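早餐机的用法、清洗和存放：Flestholm小厨房秋冬说明

Flestholm小厨房的早餐机从十月起改放在进门左手的台子上，靠墙，不再收进下层柜子。过去两个月，厨房信箱里收到的纸条多半和它有关：锅盖找不到，盖子一边有面包屑，插头插在哪里，能不能借到Midtbø那边去用。这一期把这些事情放在一起写，占的版面比平时多，洗衣房的时间表因此挪到下一期。

先说机器本身。它是一台薄荷绿的长形早餐机，左半边是翻盖，右半边坐一口带长柄的小锅，锅上有自己的圆盖，盖子中间是一个同色系的小圆钮。两个旋钮在锅的前面。用过老式三明治机的人上手很快，没用过的人看完下面几段也够了。 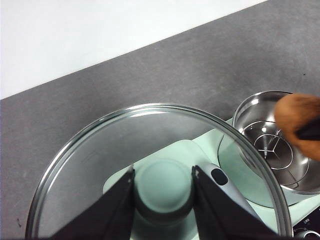 Usside住户通讯《Meno》
十一月号　厨房与公共房间栏
文：本栏编辑

锅盖是这台机器上最常出事的一件东西，所以从锅盖写起。

盖子是玻璃的，边上包一圈不锈钢。拿的时候捏中间的圆钮，直上直下地提。有几位住户习惯从边上掀，像掀大锅盖那样，一只手指勾住钢圈往上抬，另一边还搁在锅沿上。小锅很轻，这样一掀，锅会跟着歪。九月里有一次就是这样翻的，锅里是热牛奶，流进了机器底座和台面之间的缝里，收拾了一个上午。没有人烫伤，机器晾了两天以后恢复使用。

提起来以后，盖子先在锅的正上方停一下，让里面的水滴回锅里，再拿到旁边去。放的时候圆钮朝上，钢圈那一面朝下，垫一块叠好的茶巾。茶巾在水槽右边第一个抽屉里，蓝格子的那一叠是垫热东西用的，白色的擦干碗碟，请不要混用。不要把热盖子直接放进冷水里。也不要把它斜靠在墙上，台子平滑，盖子会慢慢滑下来。

盖子很热的时候，圆钮也会热。隔热手套挂在炉子旁边的钩子上，右手那只的拇指处磨薄了，新的一副已经订了，到货之前请用左手那只，或者用茶巾。

盖回去也有一点要注意。先看一眼锅是不是坐正了，再盖。锅底没有落进凹槽的时候，锅看起来也是立着的，可是受热不均匀，煮鸡蛋时一边已经开了，另一边还没有动静。锅柄朝右，伸到机器外面，这是它正常的位置。台子右边请留出放锅柄的空当，不要把面包箱推过来顶住。

早上怎么用

厨房早上六点半开门。七点到八点之间人最多，尤其是有孩子上学的几户。早餐机一次能做的东西有限，它适合一两个人吃的量：一份夹好的面包，一小锅粥或者几个鸡蛋。如果要给全家四五口人做早饭，请用大灶，大灶那边早上反而常常空着。

插电之前，先确认翻盖合好，两个旋钮都在关的位置。机器的功率是900瓦，墙上那个双孔插座上同时还接着电水壶，两样一起开会跳闸。这件事春天就写过，写过以后跳闸少了，天冷以后又多起来。规矩还是老规矩：水壶先烧，烧好了拔掉，再插早餐机。电闸在走廊尽头的灰色小门里，跳了以后谁都可以去推，推之前先拔掉一样电器。推了还跳，就不要再推第三次，在门上贴一张黄纸条，写明时间。

翻盖那一边要先空着预热三分钟，再放东西。预热的时候可以把锅里的水加上。水不要超过锅的三分之二，牛奶不要超过一半。粥最容易溢，开了以后盖子不要盖严，往旁边错开一点，人不要走开。煮粥请不要一边煮一边下楼去取报纸，已经有好几张纸条写到这件事，语气一张比一张重。

翻盖只用金属提手开关。提手弯得比较高，好拿，盖子本身会很烫。合上以后不要用力压。厚面包塞进去压扁了，馅会从旁边挤出来，奶酪流到缝隙里，冷了以后非常难弄。厚的面包先切薄，或者少放一点馅。家里带来的冷冻面包请先化开，上面有冰渣的时候放进去，水会顺着缝往下走。

关于涂油，意见不一。有人说完全不用，有人每次都要抹黄油。本栏的建议是用刷子薄薄抹一层，刷子在筷筒里，木柄的那把。喷雾油请不要用，喷雾油积下来是一层黄黄的胶，洗不掉。夏天有人好心留了一罐在架子上，已经收走，放在失物箱里，可以去领回。

两个旋钮长得一样，离得也不远，容易拧错。动手前低头看一下自己拧的是哪一个。用完以后两个都转到关的位置，然后拔插头。只拔插头、不管旋钮的话，下一个人一插上就开始加热，锅里可能是空的。

空锅干烧过两次，锅底留下一圈印子，不影响使用，请不要再用钢丝球去擦那圈印子，擦不掉，只会把旁边擦花。

清洗

等机器凉下来再洗。赶着出门的人可以先把锅和盖子洗了，翻盖那一边留着，在本子上写一句“翻盖未擦”，中午之前回来擦好。中午以前回不来的，请早上少用翻盖那一边。

锅和盖子可以泡，可以用洗洁精，用黄色海绵软的那一面。玻璃和钢圈接缝的地方会积一道灰白色的东西，是水垢加上奶渍，用旧牙刷沿着缝刷一圈就干净了。旧牙刷放在水槽下面的杯子里，杯子上写着“盖”。写着“缝”的那个杯子里也是牙刷，是刷水槽边用的，请分开。

水垢重的时候用白醋。半碗醋兑半碗温水，浸一刻钟，再冲。Usside一带的水硬，一个月做一次比较合适。醋是公用的，在油瓶后面，用完了在墙上的单子上打个勾，下次采购会补。

洗碗机的问题每个月都有人问。锅不要进洗碗机。盖子进洗碗机倒不会马上坏，只是中间圆钮的螺丝会松，松了以后提起来会晃，再用下去会掉。夏天那一次就是这么松的。如果发现圆钮晃动，从里面用小螺丝刀拧紧，拧到不晃就行，拧得太死玻璃会裂。小螺丝刀在抽屉最里面，和开瓶器放在一起。没有把握的人留个条子，放着别动。

机身只能擦，不能冲，也不能拎到水龙头底下。湿布拧干，擦完外壳，再用干布过一遍。薄荷绿的外壳不怎么显脏，可是番茄酱和咖喱粉会染色，洒上了当场就擦。底下有支脚，把机器撑起来一点，那一道空隙里常有面包屑，擦台子时把机器往前挪一挪，把后面和下面一起擦了。挪的时候两手托住两端，不要拎锅柄，也不要拎翻盖上的提手。

旋钮周围用棉签。旋钮坐的那条凹槽很浅，糖粉和芝麻最爱往里面掉。棉签在急救箱旁边的玻璃罐里，不在急救箱里，急救箱里的请不要拿。

擦完让翻盖开着晾一会儿，合上以前摸一下里面，凉的、干的，再合。晚上21点以后厨房熄灯，最后走的人看一眼翻盖合了没有、插头拔了没有。

盖子的去处

从六月到现在，盖子一共不见过好几回，每一回都找到了，找到的地方有大灶下面的锅架，有洗碗机的上层，有一次在Midtbø的活动室，跟着一盆土豆沙拉过去的，盖在盆上大小刚好。那次以后，Flestholm有五天煮粥没有盖子，有人拿盘子盖，盘子裂了一只。

锅盖不能单独拿走，哪怕是十分钟。要盖东西，冰箱上面有各种尺寸的盖布，洗过的，带松紧，土豆沙拉盆用中号。铝箔和保鲜膜在冰箱侧面的架子上，自取，一次撕够用的就行。

如果盖子摔了，请直接说。配一个新盖子78克朗，从厨房公积金里出，不向个人收。比较麻烦的是等货，配件要从供货商那里寄过来，要等上一阵。所以摔了当天就说，比过几天再发现要好。碎玻璃用厚纸包好，写上“碎玻璃”，放进后院的硬垃圾桶。不要放进厨房的垃圾袋，上个月有一位住户拎垃圾袋时划破了裤子。

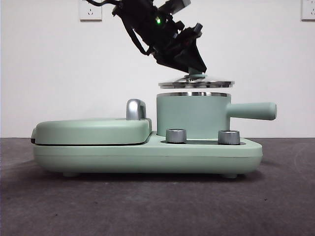
新盖子寄到之前可以用小奶锅的盖子顶一下，就是带黑色圆钮、平时挂在墙上的那个。它比锅口小一点，会往里陷，煮鸡蛋可以，煮粥不行。用完挂回原处，小奶锅的主人们也在找它。

登记本和外借

登记本放在台子旁边的窗台上，绿色封面，一支铅笔用绳子拴着。早上高峰时段用机器的人请写一下房号和大概几点用完，后面的人看了就知道要不要等。不用写做了什么吃的。有人写，写得还很详细，香蕉加肉桂那一页已经有三户人家照着做过，这样写也没有人反对，只是请给别人留点地方。

平日每户用半个小时。没有人排在后面，多用一会儿没有关系。有人在等的时候，前面的人把自己那一份做完就收，不要接着给下班回来的人做第二份。留座的做法，比如先把面包放在翻盖旁边，然后回去洗澡，本栏请大家不要这样。面包放了超过十分钟没有人，后到的人可以先用，面包挪到窗台上的木盘里。

外借的规定改了。以前只要在本子上写一笔，现在分两种。借到Flestholm楼内的公共房间，照旧写一笔，当天还。借到Midtbø或者更远的地方，要提前两天写，而且机器、锅、盖子一起走，装在原来的纸箱里。纸箱在储物间最上面一格，里面的泡沫垫是按形状挖的，左边放机身，右边的圆坑放锅，盖子用毛巾包了放在锅里，圆钮朝下。空着的地方塞一条毛巾，不要塞报纸，油墨会印在浅绿色的壳子上，夏天已经印过一次，是用小苏打慢慢擦掉的。

从Flestholm走到Midtbø要过那段石子路，推车颠得厉害，请用手抱着走，或者放在自行车拖斗里慢慢骑。机器不算重，一个人抱得动，两个人走更稳，另一个人开门。

还回来的时候，先放在台子上，检查三样：翻盖开合顺不顺，盖子的圆钮松不松，电线有没有折。写在本子上，签房号。晚上还的，请轻一点，厨房隔壁就是卧室。

几样试过的东西

下面这些是从登记本和纸条里抄来的，分量按一个人算，本栏都在厨房里做过一遍。

燕麦粥。燕麦小半杯，水一杯，盐一点点。水先烧开，再下燕麦，转小，搅两下，盖子错开。稠了就关，靠余热再焖一会儿。苹果切小丁最后放，早放会酸。有人喜欢用牛奶全程煮，可以，要一直站在旁边。

煮鸡蛋。冷水下锅，水刚没过鸡蛋。水开以后盖上盖子，关火，焖到自己喜欢的程度。小锅装的水少，凉得也快，焖的时间要比大锅长一些。从冰箱里直接拿出来的鸡蛋容易裂，早上进厨房先把它拿出来放着，去烧水壶，回来再煮。

奶酪酸黄瓜夹面包。黑面包两片，奶酪一片，酸黄瓜切薄，用纸吸一下水。外面抹一点点黄油。翻盖合上，听到滋滋的声音小下去就可以打开看。芥末放里面不放外面。

剩土豆饼。前一天的煮土豆压碎，加半个洋葱末、一勺面粉、盐和胡椒，拍成薄饼，放在翻盖那一边。要薄，厚了中间是凉的。这个会粘，油要比平常多抹一些，擦的时候也要多擦一遍。

热果汁。黑加仑汁兑水，加热到冒气，不要煮开。做完马上洗锅，糖分干在锅沿的钢圈上会发黏。孩子们放学后常来做这个，请有大人在旁边，插头由大人插。

做过但不建议的也写两样。煎生肉饼，出油太多，油没有地方去，顺着边往下流。还有焦糖，用小锅熬焦糖，味道很好，锅泡了整整一夜。

不建议的事情还有在小锅里炸东西。油量一多，锅身又窄，溅出来正好落在旋钮上。要炸，用大灶和深锅，开抽风，开窗。

台面的安排

早餐机固定在台子左段以后，电水壶移到右段，中间放面包板。面包箱搬到冰箱上面，够不着的人旁边有踏凳。咖啡滤纸、糖罐、茶叶仍在原来的吊柜里，吊柜门坏掉的合页已经换了，可以关严了。

机器靠墙放，但不要顶到墙，后面要留一掌宽散热。煮东西的时候水汽往上走，墙面白漆容易起泡，所以煮久了请开窗，或者把机器往前拉一点。墙上如果溅到了，用湿布轻轻按，不要来回蹭。明年春天这面墙会重新刷，刷之前不打算贴瓷砖，去年讨论过，这里不再重复。

台子上不要放个人的瓶瓶罐罐。蜂蜜、果酱、花生酱写上房号，放在冰箱门后面的架子上。没有写房号的，月底收进公用篮子，谁都可以吃。十月底收进去的有两瓶橘子酱、一罐芝麻酱，还有一包开过的葡萄干，都还在篮子里。

关于第二台机器

有几户写条子问能不能再买一台。厨房公积金今年剩下的钱要先修抽风机，抽风机修好之前不考虑买新的电器。插座也不够。如果哪一户家里有同样的机器闲着，愿意放到公用厨房来，请先量一下长宽，和本栏说一声，台子右段的空当放不下太大的。

也有人提议把高峰时段排成表，每户固定时间。上一次住户碰头时说过，多数人不想要固定的表，早上的事情说不准。先照现在的办法用到二月，到时再看登记本上的情况。

十二月的变动

十二月中旬厨房要停用一个上午，检查电线和抽风机，日子定了会贴在门上。那天早上早餐机会搬到一楼的活动室，锅和盖子一起搬。活动室的插座只有窗边那个能用，请不要接拖线板。活动室没有水槽，洗东西去隔壁卫生间，面包屑不要倒进洗手池。

节前做姜饼的那个下午，大台子全部让给擀面和烤盘，早餐机会收进箱子里，第二天早上再摆出来。要用小锅化黄油、热糖浆的，那天可以单独把锅和盖子留下，放在大灶上用不行，锅底不合适，请用小奶锅。面粉和糖由厨房出，模具自己带，写上房号。

意见和纸条照旧投进厨房门口的信箱，写不写房号都行，要答复的请写。下一期的截稿在十二月初，洗衣房时间表、Midtbø活动室的椅子和自行车棚的灯，都放在下一期。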